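Motorcycle Sales Associate / Sales Data Person, Onden Two Wheels, Pernmont

Full time, permanent. Start in February if possible, sooner is fine.

We're short on the sales floor and need someone quick. Onden is a scooter and small motorcycle dealer, main showroom on the Pernmont road plus the service shop out back. Sold 1,865 machines last year, new and used together. Scooters mostly. The commuter end is doing well, the bigger bikes have been slow since summer and we want somebody who can help with both.

The job is split. Mornings you're on the numbers, afternoons on the floor. Not for everyone, we know.

Mornings (8:30 to noon or so)
Pull yesterday's sales and bookings from the system, check against the delivery book
Chase the factory on allocations. Lots of phone
Monthly report by model, new vs used, cash vs finance. Goes to Aslı Tekin, sales manager, and she does read it
Keep the used stock list right. At last count 312 units on it and a few of those were sold already
Price tags, web listings, mileage updates

Afternoons
Customers. Walk-ins, test rides, trade-in appraisals with the shop
Finance paperwork (we'll train you)
Handovers. Show people the choke, the kill switch, the seat lock, where the tool kit lives
Moving bikes in and out. They are heavy, be ready for that
Saturdays are on a rota, one in two

What we need
Motorcycle license, full, at least 2 years. Not negotiable, you will be riding customer trade-ins
Comfortable in spreadsheets. Lookups, pivot tables, not scared of a messy export
Some selling experience, any kind. Phones, furniture, tires, whatever
Decent written English for emails to buyers
OK with standing for long strech in the afternoon

Nice to have
Worked at a dealer before
Know the Filip 125 and the rest of the Filip range, since that's most of what people come in asking for
Second language. Montserrat at the front desk is covering all the Spanish calls by herself
Any experience with electric scooters. We take on the Prernasent line this spring and everyone here is learning it from zero

Pay and the rest
Base plus commission on new and used. Commission kicks in from your first sale, no waiting period. Base depends on experience, we'll talk numbers on the first call so you don't waste a trip
Paid vacation, health plan after three months
Staff price on parts, helmets and jackets. Staff price on one bike a year
Riding gear allowance once you're past the trial
Free parking, covered for two wheels

Who you'd work with
Aslı runs sales. Marius Barbu is the senior guy on the floor, been selling scooters forever, you'll shadow him the first few weeks. Miłosz Kozłowski has the workshop, keep him happy and your handovers go out on time. Montserrat Llorente is front desk and registrations. Total staff across showroom, workshop and parts is 43, so you will get to know people fast.

How the hiring goes
Phone call first, 15 minutes. Then a visit. You'll sit down with Aslı for half an hour, then a small spreadsheet task, on paper it's an hour but most finish early. It's a month of old registrations with duplicates in it. Find them, total by model, write us four or five lines on what you see. No slides please.
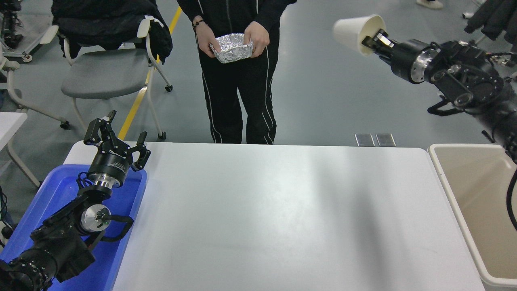
After that a walk round the floor with Marius and a short ride, bring your own helmet and your license. We have gloves. If it's raining we do the ride another day. Answer within a week either way, and you get a call not just an email.

Trial period is three months. Review at the halfway point so there's no suprises at the end.

To apply
Resume, one page is plenty. A few lines on what you ride now and what you rode before. Tell us when you can start and which Saturdays are a problem. No cover letter needed.

Send to Ovidiu Bogdan, office manager, or drop it at the front desk any time before 5 pm. If you email put "sales / data" in the subject line, we have a parts counter opening running at the same time and they get mixed up.

Applicants from outside Pernmont welcome but you need to be living within reach by your start date. We can't help with moving costs. Can't sponsor visas either, sorry.

No agencies. Ovidiu will hang up.

Part time? Ask. If you only want the morning half we'd maybe look at it, the afternoon half on its own no.

Ad stays up until the job's filled.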